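Last updated: October

Wallpaper lifting at the seams in small back bedroom – start again or repair?

Falis

I papered the box room in spring with a patterned paste-the-wall paper. It went up well enough, but the seams on the outside wall have started to lift, mostly low down behind where the bed was. Two of them have opened far enough to get a fingernail under. The other walls are fine. The plaster was skimmed the year before and I gave it one coat of leftover emulsion, not thinned, then papered over that.

I have one full roll left and part of another. I would like to save what is up there, as the pattern has been discontinued and I don't want to end up with three walls of one thing and one of another. Is seam adhesive enough, or does the lifting mean the whole wall will go eventually? The room gets cold but I can't see any mould.

Gorkska

Depends what is on the back of the paper when you lift the edge. Ease it out gently and look. If there is a skin of paint stuck to it, your emulsion has come away from the plaster and glue at the seam will only hold for a while. New skim wants a mist coat first, thinned with water, so that it soaks in. Full-strength paint on bare skim sits on top and peels.

If the back is clean and the paste has just dried out, you are in a better position. Paste-the-wall papers often fail at the edges where the roller missed a bit.

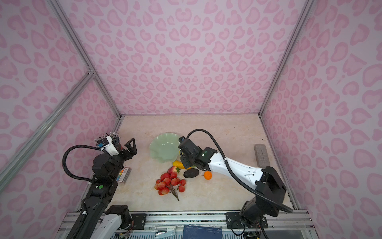

For a repair, get a tube of overlap and repair adhesive and a small artist's brush. Work it behind the loose edge, leave it as long as the tube says, then press it back with a seam roller. Don't lean on the roller or you will squeeze the glue out and get a shiny line. Wipe off any excess with a damp sponge straight away – it dries yellow on some papers. Keep the heating low overnight.

If it is the paint that has failed, strip that one wall, scrape off whatever is loose, seal it with a proper wallpaper primer and rehang. Measure before you strip anything. A busy pattern with a big repeat uses far more paper than you would think, and one roll and a bit may not do a whole wall. Look for the batch number on the label too. Mine was 3865 and the only rolls I could find later were a different batch, and you could see the change from the doorway.

Pană

just use pva, did mine years ago and its still up

Ceten

I would not use PVA. It can mark the face of the paper and it makes stripping a misery later.

Before gluing anything I would look at the wall itself. You say it is the outside wall, low down, behind a bed. That is where condensation forms, because there is no air moving. Leave a gap between the bed and the wall and see whether it feels damp first thing in the morning. Check the outside as well for a leaking gutter or soil piled up against the brickwork.

I had the same thing in a north-facing room and reglued it every winter until I moved the wardrobe. It has held since then with only one seam needing another go.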